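Minutes of the staff meeting, February
3 min read

I'm doing the minutes again, so you're getting them my way - sorry in advance to whoever likes bullet points. We started at 7 in the morning in the break room at Skirkent so the early shift could come, and the Daramden site listened in by phone, with the usual echo.

Minutes from last time: fine, apart from the parking thing, which I had down wrong. Fixed now.

First up was the Nadar line. The folding arms have been on flat sheets for 6 weeks and they got through 1,960 pieces last week, which is more than we expected at this stage! Sheets and pillowcases go well. Quilts, throws and anything fuzzy still come back to the hand tables, and the folks there say they're now getting all the awkward stuff and none of the easy stuff. That makes for a long day. We talked about this for a good while (longer than the agenda allowed, oh well) and agreed that people will swap between the hand tables and the line halfway through each shift, starting with the next schedule.

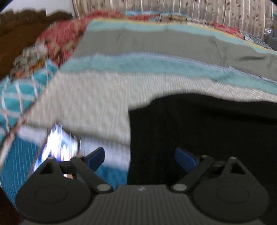

Somebody asked straight out whether the hand tables are going away. Management's answer, and I wrote it down word for word: "No positions are being cut this year, and we can't promise past that." A few people weren't happy with the second half of that sentence and neither was I, so we asked for it in writing. It's coming before the next meeting.

Training came next. Atico is offering 20 places on the course for clearing jams and resetting the arms. The question was whether it's paid time and yes, it is, including the travel to Daramden. Night shift pointed out that every session is in the afternoon, when they're asleep. We're asking Atico for a late one. If you want a place, put your name on the sheet by the lockers.

Then pay. If you can reset a line, is that a different grade? Most of the room thinks so. Management wants to see how often it comes up first, so the shift leads will keep a log and we'll come back to it. I'd like it noted that we said the same thing about the forklifts.

Small stuff: the beeping. Everybody hates the beeping. Maintenance can turn it down but can't switch it off, and they'll do it this week. Daramden wants mats for the hand tables like ours, and that was approved.

We wrapped up at 8:15. Next meeting is same room, same time, and please bring your own mug.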